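Re: [Ferkora-parents] Heritage language class at the high school

On 04/08/2020 a parent wrote:
> Does anyone know if the Sadano class is still happening next fall?
> My daughter has her heart set on it and the course guide doesn't
> list it. We live out by Uvier, so we miss a lot of the hallway news.

Hello, and what a lovely thing to read that your daughter is so keen! Yes, the class is going ahead. The course guide went to print in March, before the school board voted, and that's the only reason it's missing. She can write it in by hand on the elective form and the office will accept it.
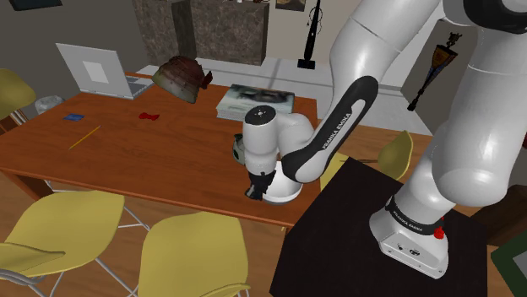 My own two took the after-school version last year and came home singing at the dinner table (my mother cried, and then corrected their vowels). The petition for a for-credit class got 475 signatures, and in a town of 2461 people I think that's just wonderful.

What you'll want to do:

1. Turn in the elective form with "Sadano I" written on the last line.

2. Ask for the Murakami workbook at the school library. They lend it out for the whole year, so please don't buy one.

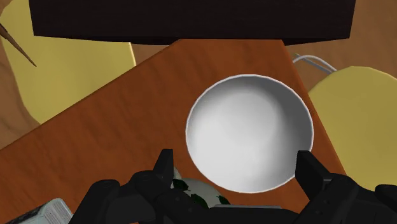

3. Come to the family supper before school starts. Grandparents especially welcome!

Warmly,
a fellow Ferkora mom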